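Home | About | Services | Hardware | Careers | Contact

About Plirkness

Plirkness supplies hand-held gripper sets and demonstration recording services to companies and research groups that train robot arms. Our customers come to us when they need a large body of recorded manual work and do not wish to build the tools, the rooms and the working procedures for themselves. We are a privately held company with offices in Dredbridge, where our hardware workshop and recording rooms share one building.

The company was formed by engineers who had spent several years teaching robot arms by remote control. That method was accurate but slow, and it tied every hour of recording to an hour of robot time. A hand-held gripper removes the robot from the room. The operator holds a tool with the same fingers the robot will later use, carries out the task by hand, and the motion of the tool is recorded together with the view from its own camera.

Our product

The Andico set is our principal product. Each set contains 2 matched grippers with curved fingers, tracking cubes for both, cabling, and a carrying case. A trigger in the handle opens and closes the fingers. The printed patterns on the cubes allow the position and angle of each gripper to be worked out while it is in use.

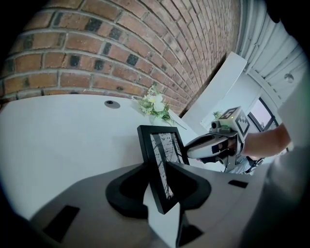

Sets are assembled and checked in our own workshop. Before shipment, every gripper is put through a schedule of 26 checks covering finger travel, grip force, camera focus and cube alignment. A signed record of the results is packed with the set, and a copy is kept by us for as long as the set remains under our support plan. Customers may order replacement fingers and finger mounts separately. Both can be changed with the hex key supplied in the case.

To date we have delivered 297 sets. Customers who prefer not to purchase may lease for a minimum term of three months, and lease payments made during the first term may be credited toward purchase.

Our recording service

Many customers ask us to carry out the recording as well. Under the Lagman service, our trained operators perform tasks agreed in writing with the customer and deliver the finished recordings in the customer's chosen file layout. Most tasks involve the handling of ordinary household and office items on a table: picking up, placing, turning, sorting and passing from one gripper to the other. Items are selected to differ in weight, stiffness and shape, so that a hardcover book, a picture frame and a stem of artificial flowers may all belong to the same task list.
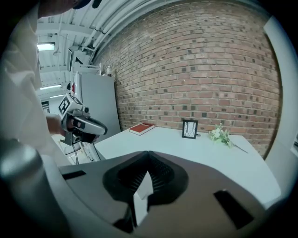 Recording with Andico grippers at a tabletop station.

Each project begins with a short trial. The customer reviews the trial recordings and may change the task wording, the items or the layout of the table before full recording starts. We have found that this step prevents most later disagreements, and we do not waive it, even for returning customers. Recordings that fail our review are repeated at our own cost.

More than 648 hours of accepted recordings have been delivered under the service since it opened. Recordings made for one customer are never resold or shared with another. Materials supplied to us are returned or destroyed at the close of the project, as the contract directs.

Our operators

Operators are employees of the company. New operators complete a paid training course before they record for customers, and they work in shifts with regular breaks, as holding two grippers for long periods is tiring for the wrists and shoulders. A head-level camera view can be added to the gripper views where the customer requires it. Operators give written consent to all recording, and any person who may come into view is asked to do the same.
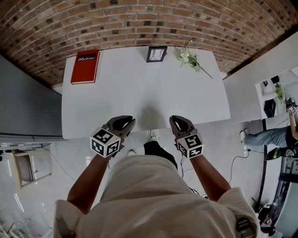 The same care is expected at customer sites. When our staff travel to record in a customer's building, we ask for a level table, steady lighting and enough clear floor for the operator to move without stepping on cables. A site guide is sent with every quotation, and our support desk will review floor plans on request.

Working with us

Inquiries about the Andico set, leasing and the Lagman service may be sent through the Contact page. Demonstrations are held in Dredbridge by appointment. Visitors are welcome to try the grippers, and we suggest that they bring one or two items from their own work. Our next intake of trainee operators opens in November, and details are posted under Careers.

This website uses cookies to remember your settings and to measure visits. By continuing to use the site you agree to our cookie policy. Accept | Manage settings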